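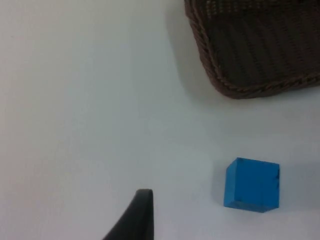 Every spring the same argument comes up at our school, and it came up again in June at the robotics club wrap-up. Why do the kids in the arm group spend a whole term on pick and place when the other team is driving robots around an arena and winning things? I'm one of the parents who drives the van so I hear it from both sides. My view, typed fast before work: pick and place should stay. It should probably be the first thing any of them do. A blue cube, a brown woven basket, a bare white table. Cube goes in basket. Sounds like something for toddlers. It took the arm group 14 weeks to get it to work to a standard they would put their names to, and I'd argue they learned more in that time than my own kid did in two seasons of competition.

I should say my kid was on the competition side. Loved it, still has the T-shirts. But look at how it goes. The game gets announced, there is a panic, the two kids who already know how to code do the coding, the rest hold screwdrivers or make the banner. Then the Gralon regional, one Saturday in a gym with terrible sound, four matches, home. If the robot dies in match 2 nobody finds out why, there's no time. They swap the battery and pray. I have seen a team win a round because the other robot fell over. Everyone cheered, me too. What did anyone learn, though.

The arm group has no Saturday. What they have is a notebook. 136 attempts written down by the end of term, every one with what they tried and what they got. Missed left. Gripped, dropped over rim. Hit rim. Hit rim. Hit rim. Pages of that. Then somebody works out that they've been measuring to the middle of the basket and completely ignoring that the edge is a thick raised thing the arm has to clear, and the next page looks different. That's an engineering education right there, in bad handwriting.

And the shadows! They had a whole week on shadows. I wouldn't have thought a shadow mattered to a machine but the program kept deciding the cube was bigger than it was. One kid wanted to fix it with a lamp, one wanted to fix it in code, they argued, both got tried. The lamp was worse. Nobody on a competition team gets a week to be wrong about a lamp.

Cost. People bring up cost, fair enough. The Kaseo arm is not cheap and the club only has one, so 3 kids work on it at a time and the others wait. I don't have a great answer to this. The waiting is bad, kids drift off, phones come out. We priced the Skaltix kits as a second station and they're flimsier but you could have two for the money, maybe thats the way. Still — add up entry fees, the van, the pit table, the matching shirts, spare motors because somebody always burns one out the night before, and the competition side isn't cheap either. We just dont add it up because it arrives in pieces.

The other complaint is that its boring to watch. True. I sat in on a Monday session, 4 to 6, and for most of it the arm did nothing at all while kids frowned at a laptop. A parent next to me left at 4:30. If the point of a club is a good showcase evening then yes, scrap it, get the loud robots out. The school likes the loud robots, they go in the newsletter.

I'm not asking to kill the competition team. Some kids need a deadline and a crowd, mine did. What I want is an order to it. Arm first, one term, everybody, notebook included. Then go to Gralon if you want to go. They would arrive knowing how to write down a failure, which I promise you is not common in that gym.

The Mac Giolla room is booked for the arm again in the fall but only for half the term, the rest is down as "TBC / competition prep". That is how it starts. If you have a kid in the club and you care either way, write to the school before the timetable is set. Short email is fine. Mine was too long.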